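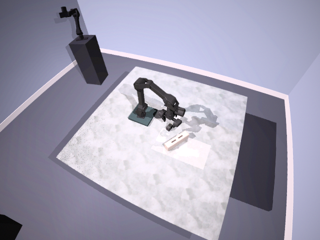
Household robots are still too slow to be trusted with the breakfast dishes, according to Yeh, the first outside reader to respond to the findings released this month by Novent.

Novent does not dispute that view. Its report, prepared with the Gindevholm test centre, asks whether machines can yet take on ordinary chores in homes and on shop floors. The answer, for most of the 40 tasks studied, is no.

Each task was first attempted 100 times in simulation, with a robot arm at a tabletop, before any hardware trial was approved. Only 9 tasks met the standard set for unsupervised work. Picking up a single rigid block was among them — folding a towel was not.

The Nala program, which organized the trials, will now concentrate on 7 chores that came close to the standard, including shelf restocking and clearing a kitchen counter. Results in simulation will continue to be reported separately from results on real equipment.

The full report is available from Novent on request. Media inquiries may be directed to the Novent communications office.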